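Two-arm cell: notes and picture from the Trallero open day

The Trallero workshop opened its doors in June, from late morning to early evening. Three rooms were in use. The ground floor held the Vendgate sorting line, the side room held the Grultero bench, and the upstairs room held the small two-arm cells. This page covers the last of these in most detail. The line and the bench are treated in the next part of the gallery, with their own pictures.

Visitors were taken through in groups. Each group had 30 minutes upstairs, which allowed for a short talk, a run at the cells and some questions. The text below follows the order of the talk. Readers who attended will find that a few points have been set out more fully than there was time for on the day.

The cells

A cell consists of a floor, three walls and a rail at the open side. Both arms are bolted to the rail, and both reach inward over the floor. All handling is done near the middle, where the reach of one arm overlaps that of the other. Towards the back corners only one arm is of any use, and the tasks are planned accordingly.

The arms are small. They are driven by servos at the joints, and the cable for each arm runs along the outside of the links in clips. Outside routing makes a cable easy to change, at the cost of a loop at the wrist which must be long enough for the full turn and short enough to stay clear of the fingers. Several visitors asked about this loop. The length is set by hand when the arm is built and checked again after any change of gripper.

The task

The task on show was a two-handed hold. A small, light part is placed on the floor, both grippers come to it from their own sides, and the part is to be held between them. The program is called Restrepo, after the street where it was first written. It treats the two arms as one machine with a shared target and does not give either arm the lead.

A hold with two grippers is harder to set up than a hold with one. If the two positions disagree by a small amount, the part is pushed, pulled or turned, and a flat part will tend to tip. The usual remedy is to let one gripper close lightly first and the other follow. In the June version both close together, at low force, and the remaining error is taken up by the fingers.
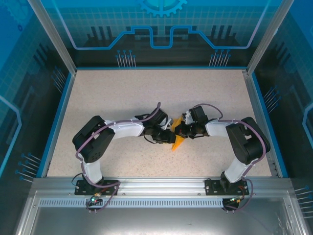
Gallery 2, page 4

Two-arm cell, upstairs room. Both grippers at the yellow-orange part, near the centre of the floor. The black fingers cover part of it, and the pointed tip faces the open side of the cell. The cables arch over the wrists in the manner described above. The perforated strip runs just in front of the rail.

Points raised by visitors

Walls. The printed panels are there for two purposes. They give the cell a fixed background, and they keep the colours of the room out of view of the camera. The pattern of traces and gears was chosen by the print shop and has no function in the program. Plain panels were tried earlier and worked equally well.

Floor. The speckled finish was preferred to a glossy one on account of reflections. It is wiped down before each session. Dust matters little to the arms but a good deal to the grip, as a part that slides on one side and sticks on the other will turn as it is moved.

Calibration. Each arm is brought to a known position at the start of the day. The two arms are then checked against each other with a pin and a drilled plate. This takes longer than visitors expected, and it was not shown in the talk.

Speed. The arms were run slowly throughout. The controller allows a faster setting, but small arms of this kind flex at the links, and the error at the gripper grows with speed. The talk gave no figure for the limit, which depends on the load and on how far the arm is stretched out.

Records. Before the open day the hold had been attempted 765 times in the cells, in blocks of 100 with a shorter block at the end. Of these attempts, 266 were made with the present fingers. The rest used an earlier, wider set which has been withdrawn. Results from the two sets are kept apart and should not be compared directly.

Failures. The most common fault is a late arrival by one gripper, after which the part is moved off its mark by the other. The program stops both arms in that event and waits to be reset. The second fault is a loss of position at the wrist, usually traced to a connector at the base.

Changes planned

The rail will be kept. The clips are to be replaced by a type that can be opened without a tool, and the wrist loop will be shortened slightly on both arms. A third program for Restrepo, in which the part is passed from one arm to the other, is being tested on the bench downstairs. It was not ready for the open day and will be shown at the next one if the handover can be made to repeat.

Next page: Vendgate line, infeed and first gate
Previous page: Entrance and ground plan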